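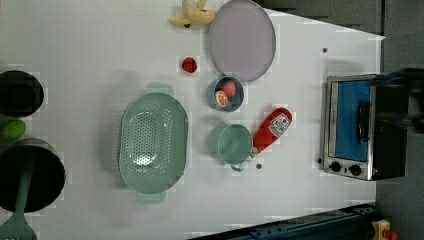 Plate, bowl and measuring cup on a white tabletop.

Removing Stains from Plastic Dishes

Tomato and curry stains sit in the surface of the plastic, and dish soap alone will seldom lift them. Treat them before the dish goes through a hot wash.

Mix 2 tablespoons of baking soda with enough water to make a paste. Spread it over the stain, leave it for 4 hours, then rinse and wash as usual. Repeat once if a yellow tint remains.

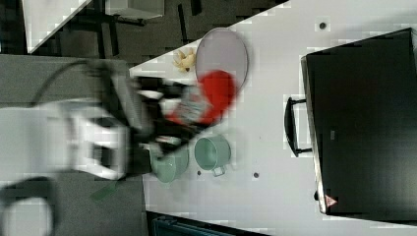
Avoid steel wool and scouring powder. Both leave fine scratches, and scratched plastic stains faster than smooth plastic — the damage cannot be reversed. Use a soft cloth or the plain side of a sponge.

For odors, fill the container with equal parts white vinegar and water and let it stand overnight with the lid off. Do not mix vinegar with bleach.

Store dishes dry and open. Stacking them damp traps moisture between the rims.

Tip sent in by Domingo Gallardo, Grasside. Updated 2024-03-19.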